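Binunside Fight Forum > Regional shows > Weight misses and catchweights

Kushnir missed by over 10 ounces, should the fight have gone ahead?

tollgate_mick
Posted July 14, 2026

Arsen Kushnir came in heavy for the lightweight bout on the Jinuno card and they still let it go ahead at a catchweight. His opponent Rainer took a cut of the purse and said yes. I think that is wrong. Rainer made the weight properly and then had to fight somebody who had stopped cutting early. He lost a split decision and it goes on his record the same as any other loss.

southpaw_del
He agreed to it though. If he says no he gets his show money and goes home, and he has paid for 19 weeks of camp. Most lads at that level would take it every time.

tollgate_mick
Which is my point. It isn't much of a choice when you have sold tickets to half your gym and the coach is already there.

Ukach
I was at the weigh-in. Kushnir had the extra hour and didn't use all of it. He went back on the scales once, was still over, and his corner called it. I don't blame him for that — I have seen people carried out of a sauna — but he should have been fighting at welter two years ago. He is a big lad and he has missed before, last November, on a smaller show. 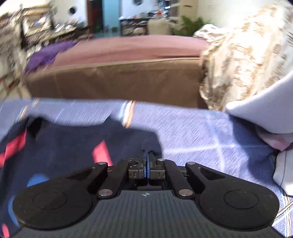 The other thing is the purse split. On these cards the percentage sounds fine until you work out what it is a percentage of. Kushnir's side told people at the venue that Rainer got £659 out of it. That is a decent bit of money for a regional fighter but it doesn't buy back a loss.

hexham_jab
Where are you getting that figure? Promoters don't publish purses.

Ukach
From his cornerman, as I said. Take it or leave it.

hexham_jab
Leave it, then. I have heard three different numbers for that fight already.

southpaw_del
Did the weight make any difference? Rainer was the fresher one in the third. Kushnir won it on the takedowns in the first two and he has always been a better wrestler. Ten ounces didn't do that.

tollgate_mick
It isn't the ten ounces, it is what he didn't have to put himself through to lose them. The last bit is the worst bit. Anyone who has cut will tell you.

southpaw_del
I have cut, 16 times. The last bit is horrible but you get most of it back by the next evening if you do it right.

gloria_b
My son fights amateur and they weigh in on the morning, so there is hardly any cutting. Why can't the pro shows do the same?

Ukach
Some have tried it. You get people cutting anyway and then fighting dried out, and that is more dangerous. Hydration tests would be better but small promoters won't pay for them.

tollgate_mick
Then at least make it two misses in a year and you go up a division. Kushnir would be at welter now and Rainer could have had a fair fight.

hexham_jab
I could live with that one. Still think the result was right on the night.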